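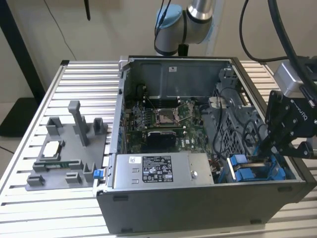

Rekamdale Tasting Notes

A set of 3119 wine tasting notes from the hill villages on both sides of the Sudero river, with the producer, vintage, grape and serving details for each wine. The notes were written by hand over 9 harvests and typed up later. This file explains what is in each column, how the notes were cleaned, and what to watch for before using them.

Last updated 2/11/26 by Hanne Mäkelä.

What is included

notes.csv has one row per tasting note. A wine tasted on two occasions has two rows.
producers.csv has one row per producer, 569 in all. Many of them are families who sell from the cellar door and have never had a label printed.
grapes.csv maps the local grape names to the spelling used in notes.csv.
villages.csv gives the village, the bank of the river and the altitude band.

All files are UTF-8, comma separated, with a header row. Empty cells mean the taster left the field blank on the sheet.

Columns in notes.csv

note_id: a running number. Gaps are notes that were withdrawn.
producer_id: matches producers.csv.
vintage: four digits, or NV for blends of more than one year.
color: red, white, rosé or amber. Amber is used for whites kept on the skins, whatever the producer calls them.
grape_main: the largest share in the blend, as stated by the producer.
grape_other: the rest, separated by semicolons. No percentages.
vessel: barrel, tank, clay, glass or mixed.
taster: initials. See below.
setting: cellar, table or fair.
open_time: minutes between opening the bottle and writing the note.
text: the note itself.
score: out of 20, in half points. Only two tasters gave scores, so most of this column is empty.

Who wrote the notes

NE is Ngozi Ezeani, who covered the left bank and nearly all of the cellar visits. CA is Celeste Aguiar. BB is Benvinda Baptista, who tasted mostly at the table and whose notes often mention the food. SK is Shadi Khasawneh, who joined for the last 3 harvests and tasted only whites and ambers.

The tasters don't write alike. NE is short and uses the same dozen or so words for acidity. CA writes long notes and puts the conclusion first. If you train a text model on this set without balancing by taster, it will mostly learn to sound like NE.

How the text was cleaned

Spelling was corrected. Abbreviations were written out (tann. to tannin, fin. to finish). Prices were taken out of the text, as they were in different currencies and are now too old to be useful. Remarks about named people at the estates were removed. Nothing else was changed, and sentences that don't make sense on the page didn't make sense on the sheet either.

Notes that could not be read with confidence carry [unclear] where the word should be. Please don't fill these in.

Known problems

Rain-damaged sheets from Suvgate. One folder got soaked and the vintage is missing for most of the reds in it. These rows have vintage left empty and note text only.

Duplicate producers. Two cousins in the same village sell under one family name and share a press. They have been kept as separate producers, but a few of their early notes may be under the wrong one.

Fair tastings. Pours at the Suvgate spring fair in March are small and the room is warm. Scores from setting = fair run lower than scores for the same wine at the table. We have not adjusted them.

Left bank heavy. The right bank has fewer notes than its vineyard area would suggest. The upper road is closed for part of the winter and several cellars there only open by appointment.

Grape names. The dark, thick-skinned grape that people on the left bank call Nera Suda goes by at least four other names across the river. grapes.csv treats them all as one. Growers disagree about this, some of them strongly.

Good uses

Looking at how one producer's wine was described from year to year. Comparing vessels within a single village. Finding a cellar to visit, provided you phone ahead and check it is still open.

Poor uses

Ranking producers. Estimating quality by village. Anything to do with price.

License and credit

Free to use and share with credit to the Rekamdale Tasting Notes and the initials of the taster if you quote a note in full. Corrections are welcome. Send the note_id, the column and the corrected value, and say how you know.

Changes in this version

Added the last white and amber notes from SK.
Split vessel "wood" into barrel and mixed where the sheet allowed it.
Removed the bottle_size column, which was 750 ml nearly everywhere.
Fixed the producer_id for the lower Suvgate cellars.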